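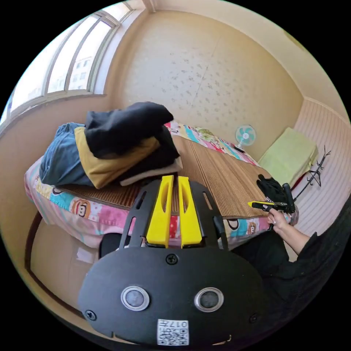 Folding on the bed: a visit to a one-room home in Ternik

"The bed is my table, my closet and my couch," she told me, before I'd even put my bag down. I'd come to Ternik to talk laundry with a woman who runs a small mending business, Kutach, out of the same room she sleeps in, and we got right into it.

I asked about the mat first (I want one now!). It lies over the patchwork sheet, ribbed and brown, and she folds on it every single day. "All 365 of them. A soft bed eats your creases. On the mat, a shirt stays where you put it." The monkey faces on the sheet she won't discuss, except to say she was charmed by them in a shop in Wysocka and has no regrets.

We use cookies to remember your preferences. Accept all | Manage settings

Her piles go by color, sort of. Denim at the bottom, since it's heavy, then whatever's next. Black goes on top and gets done last, and there is a lot of black. 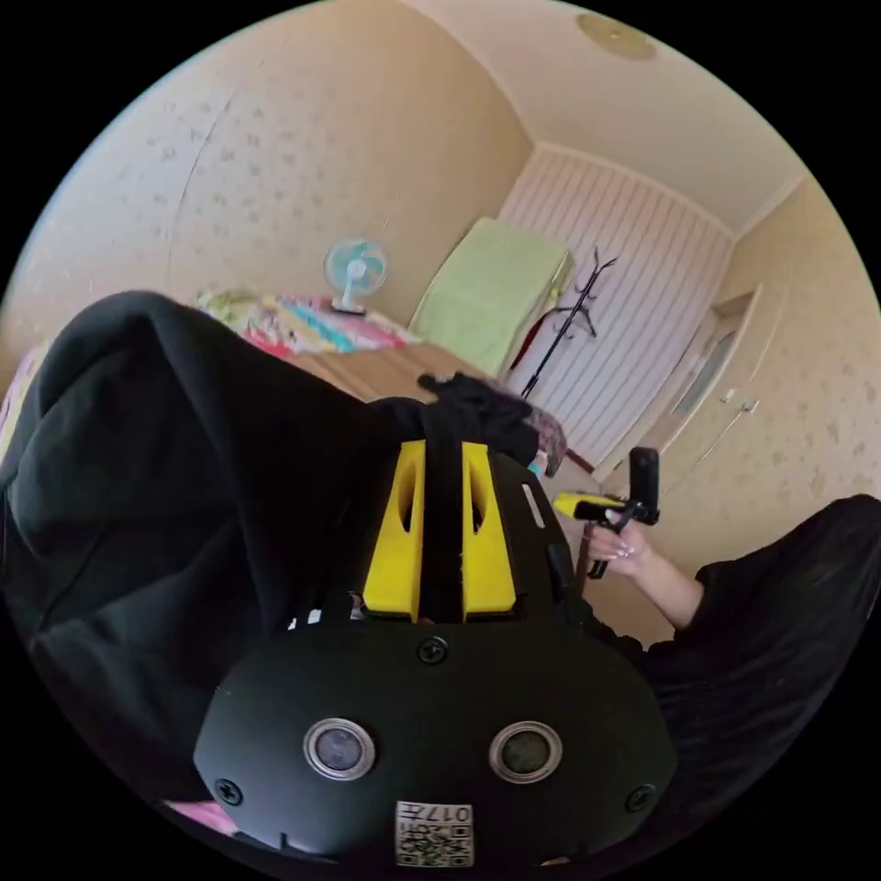
"I can't tell one black thing from another until I find the collar," she said, and I laughed, because my own closet is the same. Her trick is to feel for the seams before folding anything. Sleeves go in first, then the hem comes up, and if it's a hoodie the hood gets tucked down flat. She gives every pile five minutes and walks away if it isn't finished.

She moved here from Sasden in January with 67 pieces of clothing. She knows because she wrote them all down for the move, and she still has the list. I asked if she missed having a bigger place and she took a while to answer.
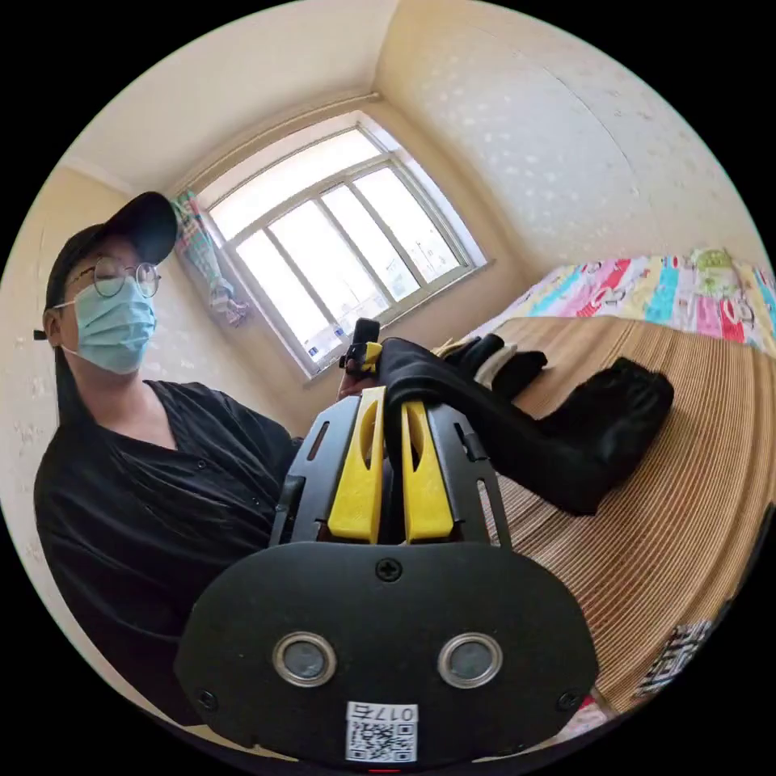 "I miss the hallway," she said finally. "You could leave a basket in a hallway." What she doesn't miss is ironing. Anything that needs it goes on a hanger overnight, and if it's still wrinkled in the morning, she wears it wrinkled.

I tried a shirt myself before I left. She refolded it.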